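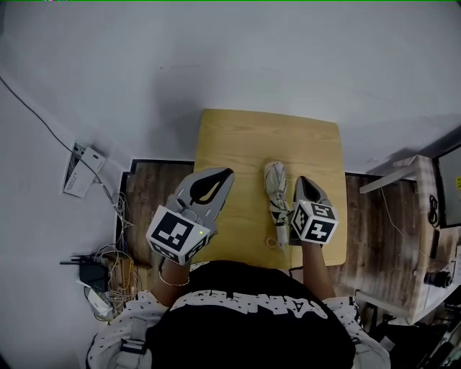
Flundale Community Workshop
Walk-round checklist, February

Checked by: Josphat Sang
Start 7:40 am, finished a bit after 9
Areas: main room, back room, kitchen, stairs, yard. Boiler room locked, see item 14.

Marks: OK / FIX / ASK

1. Front door opens fully, closes by itself
FIX. Closer too strong now, slams. Was too weak last time. Half a turn back on the screw probably. Bottom hinge fine.

2. Exit signs lit
OK main room. OK stairs. Back room one flickers, FIX. Tube is the short kind, we had spares in the Zelmont cabinet but I only found the long ones.

3. Exit routes clear
FIX. Bikes in the rear passage again, two of them. Moved them to the yard. Passage has to stay 39 inches clear and with bikes there it was nowhere near. Put the sign back up, tape had gone.

4. Extinguishers in place, pin in, gauge in the green
OK x4. Kitchen one has a service tag I can't read, water got to it. ASK the Vanags people for the service date, they will have it on there sheet.

5. Fire blanket
OK. Box was behind the toaster. Toaster moved.

6. Smoke alarms, test button
Main room OK. Stairs OK. Back room OK but very quiet compared to the others. Fresh battery, same. FIX, replace the unit.

7. Emergency lights
Did the full 90 minutes last month so only the quick test today. All came on. Yard one slow to come on, watch it.

8. Floors, mats, trip hazards
Mat at the front curls at the corner. Flipped it, still curls. FIX or bin it. Lifted board near the back room door is screwed down now, good job whoever did that.

9. Extension cords
One cord plugged into another cord behind the bookcase. Unplugged. Second time. Please ask for a longer one, there's a box of them upstairs.
White cord with the cracked plug: cut the end off, in the trash.

10. Outlets and switches
Cover plate cracked by the sink, FIX soon, not "when we get to it". Rest OK.

11. Tables and chairs
Rocked every table. One has a loose leg bolt, tightened it. Stacking chairs: three with missing feet, put out in the yard with tape on them. Don't bring them back in.
Stacks no higher than the tape line on the wall pls.

12. Shelving
Tall unit in the back room is fixed to the wall at the top only on the left. FIX. Paint cans on the top shelf, moved to the bottom. Nothing heavy above shoulder height, it's in the rules.

13. Kitchen
Fridge 39 F, OK. Hot tap OK. Kettle base has a scorch mark, ASK if it's old. Knives back in the rack. Drying rack bracket wobbly, FIX.

14. Boiler room
Not checked. Key not on the hook. Key log says it went out to Tromovside for the service visit and nothing after that. Need it back, or a copy cut. Job no. 336 if you call them.

15. First aid box
Short on medium band-aids and the burn gel is out of date. Eye wash OK. Scissors missing, as ever. Added all three to the order.

16. Accident book
Two entries since last check. Paper cut, and somebody bumped there head on the stair beam. Foam on the beam has come off at one end. Re-stuck it, glue won't last. FIX.

17. Stairs and handrail
Rail solid. Third step nosing coming up on the right side. FIX, high priority. Chalked an X on it for now.

18. Yard
Salt bin half full, enough. Gate latch OK. Drain cover back where it should be. Downpipe dripping onto the ramp and that will freeze. FIX before the next cold night.

19. Meter reading
1,963. Written on the card too.

Do first: step nosing (17), downpipe (18), outlet cover (10), shelf bracket (12).
Can wait: door closer, mat, drying rack.

Stuff from last time still open: back room window catch, label on the water shutoff. Did the label today with marker, proper one to come. Window catch still broken, window is wedged shut, part on order.

Next check same list. If you do it in my place write the comments in, don't just tick. Sheet goes in the blue folder by the phone.

J. Sang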